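Notebook, simulation bench, Plundside
2026-01-18

Continued with the Mollance cell. For colleagues who were away: Mollance is the small wheeled robot, and the cell is the computer, the charging dock and the house model in which we run it before it goes on the real floor.

The fault from last week was still there in the morning. The navigation program started normally, then the camera stream in the simulator became slow and after 578 frames it stopped. No error in the log, only silence. I restarted 3 times with the same result, each time at the same frame, so I do not think it is heat or the network.

I compared the settings file with the one on the Ralov machine. In ours the image buffer was set to 500 and the old frames were never released. On Ralov the release line is present. I copied this line, left the buffer size as it was, and started again. The stream has now passed 2 full tours of the house without stopping.

I also cleaned the dock contacts of the real robot with a dry cloth and tightened the left one, which was loose by nearly a full turn. The spring under it is tired. Please order from Rajput, same part as before, and take one spare.

After the repair I checked that the colours and the textures load properly, because with the old fault the walls sometimes came grey. The orange is back, also the floor tiles and the wooden boards.

Room with the pink armchair and the stairs, then the corridor with the open door:

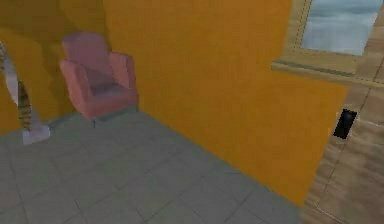
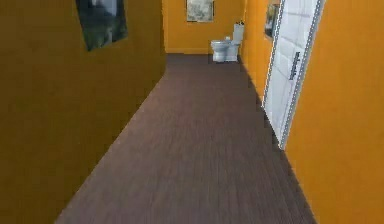
What remains is the start script. It still begins the camera before the house model is completely loaded, and I put a waiting time of 3 seconds as a temporary measure. It is not a nice solution. Better would be to wait for the ready signal, but I must first find where the program gives it.

Please do not update the graphics driver on this computer until the long run is finished. The old settings file is kept in the same folder, with "before" added to the name.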